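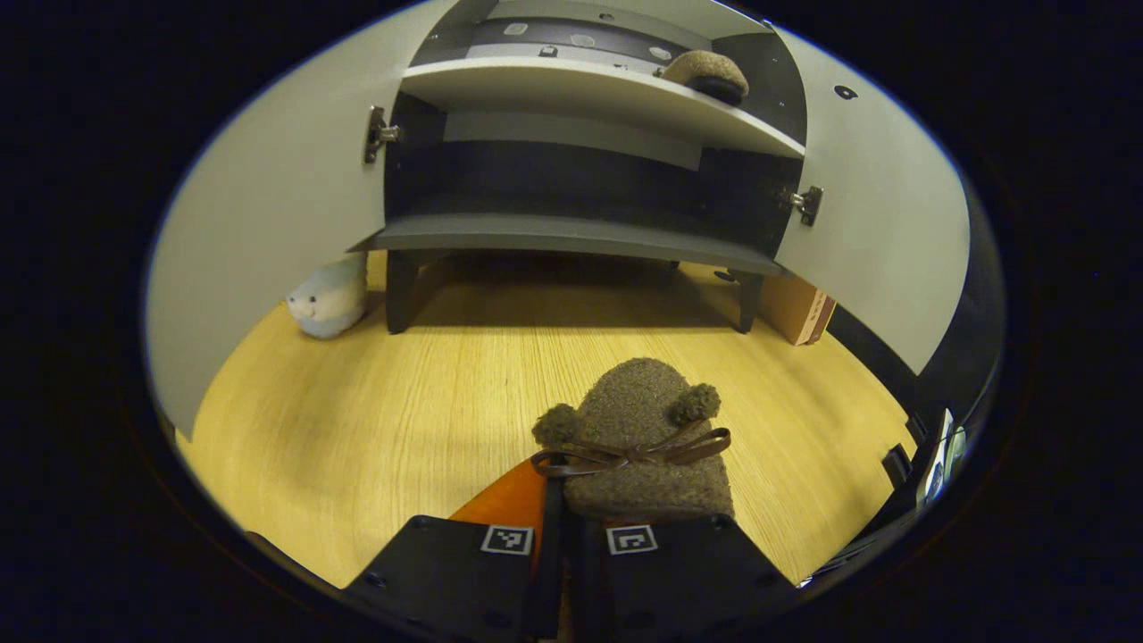

Product Review: Siltov Two-Finger Hand Gripper, Service Kit and Setup Guide

Posted Dec 21, 2024

The Automation Teaching Laboratory at Pacheco Technical Institute has used the Siltov hand gripper since June for its course on handling household objects. This review covers the gripper as delivered with its service kit, and it concentrates on setup and routine care. Gripping force and long-term wear of the drive will be treated separately.

Delivery and assembly

The tool arrives with the finger plates unmounted. Each plate is held by small screws, and the printed guide gives a clear tightening order. Our staff completed the first assembly in 81 minutes, including the time needed to read the guide in full. Later assemblies have been much shorter. The driver supplied in the kit is adequate but has a short handle, and the laboratory now uses its own.

Both fingers are matte black and carry a square black-and-white marker on the inner part of the plate. The markers allow the software to work out how far the fingers are open, so their placement matters more than any other step. The guide asks that the two markers sit at matching height, with the printed border fully exposed. A marker applied at a slant will still be read, but the opening value drifts as the fingers close. Spare markers are included, and they should be stored flat.

Checking the grip

After assembly, Siltov recommends a closing check with a hard block. The laboratory found this insufficient and added a second check with soft items. A small brown plush with a ribbon bow has proved useful for this purpose. It is held between the fingertips over the table, and the operator confirms that both markers remain in view while the fabric is under pressure. An open two-door cabinet stands behind the working area, and the same check is then made at its shelf. The swing of the doors limits the approach on both sides, and a finger that has been mounted out of line becomes apparent there sooner than it does in open space.

Routine care

The maintenance schedule calls for inspection of the finger screws every 200 grips and a full marker check every 100 hours of use. The laboratory follows the second interval and has shortened the first for new operators. Textured fabric leaves fibers on the plates. A dry cloth removes them. The cleaning fluid in the kit should be kept away from the printed squares, as it dulled one of ours within a single session.

Repair

One finger plate was replaced after a fall. The Plultik parts desk shipped the replacement in 3 days, with screws but without a marker. Purchasers should order the two together. The old plate came off easily, and the closing checks were repeated in full before the tool was returned to use.

Comparison

The laboratory also owns a Zernel unit of similar size. Its fingers clip into place and can be exchanged more quickly, but alignment cannot be adjusted once they are seated. For teaching, the adjustable Siltov plates are preferred.

Assessment

Recommended for teaching laboratories with access to basic hand tools. The guide should be revised to include a soft-object check, and the supplied driver should be replaced with a longer one.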